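The Long Way to a Front Door Key

When the tenants of the Kramer building in Mavham get a letter about their lease, most of them now take it downstairs before they answer it. The ground floor used to be a shoe store. Since May it has been the office of Masex, a small housing advice service that helps renters who think they have been turned away, overcharged or pushed out for reasons the law does not allow.

Mareike Kasten runs the office. She worked for nine years on the other side of the counter, as a leasing agent, and she keeps her old rent application forms in a binder by the phone. They are useful, she says, when a caller wants to know what a landlord is supposed to ask and what he isn't.

"People come in and say, I have a feeling," she said. "I tell them a feeling is fine. Now let's write down what was said, and when."

Writing it down takes up most of the first visit. A renter sits at the desk and goes through the calls, the texts and the showings in order. Who picked up? Was the apartment available in the morning and gone by the afternoon? Did the deposit go up after the landlord heard there were children? Kasten types while they talk, prints the result, and has the renter read it over and sign it. The renter keeps one copy and the office keeps the other.

Federal law bars landlords from treating people differently because of race, color, religion, sex, disability, national origin, or because they have children under 18. State and local rules can add to that list. In Mavham the questions that come up most often have to do with disability and with families.

One renter, a woman in her sixties who asked that her name be left out, had been in the same second-floor apartment for 14 years when her knees got bad. She asked to move to a ground-floor unit that was coming open down the hall from the mailboxes. The manager told her transfers were not allowed in the middle of a lease. With help from Masex she wrote a one-page letter asking for a reasonable accommodation and attached a note from her doctor. The reply took three weeks. She moved in the month after that, and her son put up the same kitchen shelves in the new place.

Not every case goes that way. A father of three was told by phone that a two-bedroom on Sikasness Road was "better for a couple." He saw it listed again eight days later. By the time he came into the office he had deleted the texts and could not remember the name of the person he had spoken to. Kasten helped him file a complaint with the state agency anyway. It is still open, and in the meantime he has rented a house outside town at $97 a month more than the apartment would have cost him.

Deadlines are a large part of the job. A complaint to the federal housing department generally has to be filed within a year of the last act of discrimination. A lawsuit can be filed within two years. Many of the people who come in have let months go by, first hoping the problem would clear up and then busy with moving. Kasten has the dates on a card taped to the edge of her monitor and reads them out loud to anyone who calls.

Masex also talks to landlords, who make up a good share of the phone calls. Many own a single duplex and manage it themselves. They want to know whether a no-pets rule covers an assistance animal (it doesn't) or whether they can charge a pet deposit for one (they can't). They ask what they may put in an ad. The usual advice there is to describe the apartment and leave out the person you picture living in it. "Quiet street" is fine. "Perfect for singles" will get you in trouble.

The service printed 3000 copies of a folded leaflet this spring, in English and Spanish, and left them at laundromats, clinics, the bus station and both high schools. The first run had the wrong extension for the Spanish line, and 1000 of them had already gone out before a caller pointed it out. The rest were fixed with stickers. Kasten and her sister did them over two evenings.

Money is tight, as it is for most offices like this one. The rent on the old shoe store is low because the owner of the Kramer building lives upstairs and wanted the lights on at street level. The heating is another matter. Last year's grant covered one full-time salary and the phone. This year's application asks for a second position, part-time, for somebody who can go along to showings and hearings with renters who don't want to go alone.

There is a workshop for first-time renters once a month, at 6:30 in the evening, with room for 20. It covers applications, credit checks, deposits and what to look at before signing — water pressure, window locks, the date on the smoke alarm. Applicants are told to bring the lease if they have one. The last session ran almost an hour over, mostly on the subject of deposits, and one couple left with a list of changes to ask for before they signed.

Kasten still gets calls from landlords she knew in her old job. Some are friendly. A few want to know whose name is on a complaint, and she tells them they will get a letter. 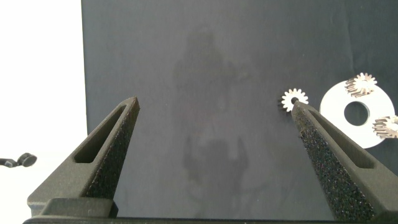 A pair of gripper fingers with speckled inner pads.

Contact the editors | Subscriptions | Copyright, all rights reserved | Back to top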